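Hirnholm Swap and Send Club
Minutes of the November meeting, Thursday, 7 p.m.
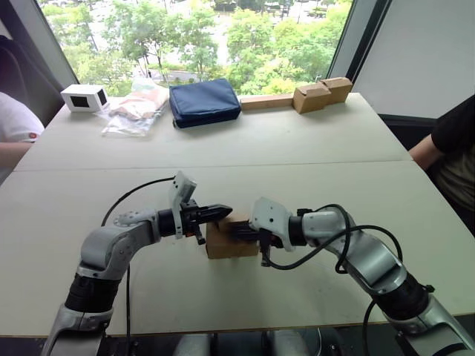 Present: 21 members, our biggest turnout since spring! Bilal Harb in the chair.

1. Last meeting
Minutes read and approved. The note about postage to Toledo was corrected: the total for the season was $971, and the earlier figure left out the last batch.

2. Boxes
Long and very happy discussion. Everyone agreed that the small plain brown cartons are the way to go this year. They stack well, they take a label on any side, and they fit the shelf in the hall closet (finally). Bilal passed one around and showed his way of folding the bottom flaps so they lie flat before taping – much neater than what most of us have been doing. Two members asked for a larger size for the knitted blankets. Agreed to keep the small carton as standard and get a few big ones for blankets only.

The printed cartons left over from last year will go to the school for craft day.

3. Tape
Paper tape won the vote, 14 to 7. The clear tape already in the drawer gets used up first.

4. Packing night
Tables pushed together in two rows again, same as last year. It made a huge difference having the back row for supplies and the front for filling and closing. Please bring your own scissors and put your name on them! Goal is 31 parcels for Zerkach and whatever is left over for our friends in Grotudau, who sent back the loveliest letters. They were read aloud and there was clapping.

5. What goes in
Socks, tea, soap, pencils, one hand-written card. No glass jars, please – the jam was a wonderful idea but we are still hearing about it. Soap to be wrapped separately from the tea.

6. Other business
The hall key sticks. Bilal will bring oil.
A request for more coffee at meetings was carried with great enthusiasm.

Meeting closed at 8:40 p.m. Cards for the parcels to be handed to Bilal before packing night.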